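Notes on a First Year of Evening Drawing

October 12, 2019

Readers of this site will be aware that its usual subject is local history, and that posts have been less frequent than in former years. The principal reason is that my Tuesday evenings have been given over to the adult drawing course at the Mulberg Arts Center. The first year is now complete, and several correspondents have asked for an account of it. The following remarks are offered for their benefit and for that of any person considering enrollment.

The course is divided into two terms and taught by Eimear Rafferty, whose own work is chiefly in ink. Twenty-one places are available. Applicants are not required to submit samples or to own anything beyond a pencil, although a materials list is sent by mail before the first session. I purchased everything on that list, and would now advise against doing so. The set of colored pencils has not been opened. The large portfolio case does not fit through the door of the number 6 bus without some negotiation.

The first term is concerned entirely with line. Students draw chairs, shoes, their own left hands, and the corner of the room. Work is reviewed at the end of each session by placing it along the wall, and comments are invited. This arrangement was uncomfortable at first for those of us who had not shown a drawing to another adult since childhood. By the third week the discomfort had passed, and the review had become the part of the evening I most looked forward to.

Perspective was introduced in the fifth week and occupied us until the break. I found the construction of boxes and streets agreeable, having spent a good deal of time with old survey maps. The drawing of ellipses was a different matter. My cups continued to lean, and they lean still.
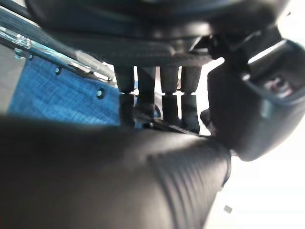
The second term, which began in May, is devoted to tone, and it is here that I believe the course earns its fee. The beginner assumes that a black object should be filled in with the blackest pencil available. Ms. Rafferty requires the student to look for the lightest part of a dark thing before making any mark at all. Black ribbed sleeving lit from above and to one side is pale gray along the top of its curve, and the ridges have to be drawn there or not at all, as the underside goes to a shadow in which almost nothing can be made out. A smooth black shell with a raised lip calls for less work – a highlight along the rim will carry most of the form. I had not understood this before, and my earlier drawings of stoves, boots, and umbrellas may be found in the recycling.

Charcoal followed graphite. It is a dirty material, and the center's sinks are small. Students are advised to bring an apron and to leave pale coats in the hallway. Fixative may be applied only on the back steps, and a line forms there at ten minutes to nine.

On the question of paper, opinion in the class was divided. The Kenari pad sold at the front desk is adequate for pencil but pills under an eraser. I changed to Fondeo sheets for the charcoal exercises and was satisfied with them, though they are sold only in packs and curl in humid weather. Those who draw infrequently should buy the cheaper pad and accept the consequences.

I should also record one disappointment. The Sheehan Room, with its tall north windows, was named in the brochure as our studio. It was closed for floor repairs during most of the spring, and we were moved to a basement classroom with ceiling lights that flattened everything placed beneath them. A single desk lamp was eventually brought down, and conditions improved. The center has stated that the room will be available again for the coming year, and I have no reason to doubt it.

As to practice at home, the course recommends a short drawing every day. My own record falls well short of that standard. I have found it easier to draw at the kitchen table before breakfast than in the evening, and easier to draw something already lying there than to arrange a still life. Onions are very suitable.

I have enrolled for the second year, which begins with the figure. The history posts will resume next month with the long-promised piece on the mill road, for which the maps have been scanned and the captions are nearly finished.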